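Setting up a table task for a two-armed robot in a shared workshop

This page covers the table, the objects, the cable routing and the recording settings we use for simple pick and place work with the humanoid upper body at the Talline workshop. It assumes the arms are already calibrated and that you can drive both hands from the Boltevus control program. If you can't do that yet, start with the calibration page by Indrek Uibo and come back.

What you need

A table with a plain matte top
One plate, with a raised lip
A few light packets, sealed
Masking tape and a soft pencil
Hook-and-loop ties for the cables
A second person at the stop button

Placing the table

Roll the robot to its working spot first and lock the base. Bring the table to the robot. It is much easier to nudge a table than to re-level the base, and the floor here is carpet, so the base sinks a little for the first few minutes after it is parked. Wait until it has settled before you line anything up.

Leave 100 mm between the torso shell and the near edge of the table. With less than that, the forearms scrape the edge when the elbows drop. With much more, the hands run out of reach in the far half of the table. Jaanus cut a spacer block to this length and it hangs on the hook by the door. Put the block against the shell, slide the table up to it, then take the block out.

Raise or lower the table until both hands can hover flat over the top with the elbows slightly bent. Check the corners as well as the middle. Tape a mark on the carpet at each side of the table so you can put it back in the same place after somebody borrows it.

Choosing the objects

Use a plate that stands out from the table at its rim. A white plate on a white table is fine if the rim is dark, and the Vidmar detector finds it without trouble. A plain white one gave us false edges from the shadow. Heavy plates are better than light ones, which skate across the top when a finger catches them.

For the packets, pick something flat with colored printing. Foil that is shiny all over confuses the detector under the ceiling lights. Throw a packet out once its corners are badly creased, as the grip changes and your runs no longer compare.
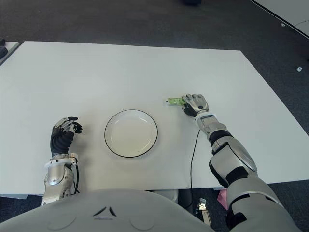 Set the fingers to close on the packet from the sides, with the palm tilted slightly down. Coming straight down from above works for blocks and cups, but a flat packet leaves the fingertips nothing to close on and they press into the table. In the Boltevus program this is the "low pinch" preset. Change the approach height to 12 mm and leave the other values alone until you have a full set of runs.

Close slowly. The default speed of 200 is all right for rigid objects and too fast for packets. Half of that, 100, is what we run now. If the motor current climbs before the fingers have met the packet, they are dragging on the table. Stop, raise the approach height by a millimeter, and try again.

The idle hand

Give the hand that isn't working a fixed rest pose. Ours stays on its own side of the plate with the fingers loosely curled. Don't park it in the lap position. From there it has to come up past the table edge every time, and Deividas has already replaced one knuckle cover because of this.

If you plan to have one hand steady the plate later on, set the rest pose close enough that the move is short. Otherwise keep it well clear of the path of the other arm.

Cables

The wrist cables need slack for the full turn of the wrist, but a loop that is too long will catch on the table edge. Move the arm to its farthest reach, rotate the wrist both ways, and tie the cable at the forearm where it just goes tight. Then let out two fingers' width. Repeat on the other arm. Tie points are not symmetrical on this robot, so don't copy one side to the other.

Where a cable passes over the near edge of the table, watch it for one complete run before you leave it alone.

Recording

Open Dristasari and start a new session. The port is 2412. Name the session with the object first and the hand second, for example packet-right. Start the recording before you enable the motors so that the first move is included.

Mark the start position of the packet with a light pencil cross and put it back on the cross after each run. When you have 12 good runs, move the cross and do another set. Birutė keeps the shared sheet of positions, so write yours in before you pack up.

If something goes wrong

Packet slips out during the lift: lower the closing speed first, then check the fingertip pads for dust.

Plate is found but the packet is not: turn the packet over. The back often has more print.

Hand stops short of the packet: the table has moved. Check it against the tape.

Both arms go limp: the stop button was pressed or its cable is loose. Support the arms before resetting.

Last changed 17/05/2022 by Tarmo Vasiliauskas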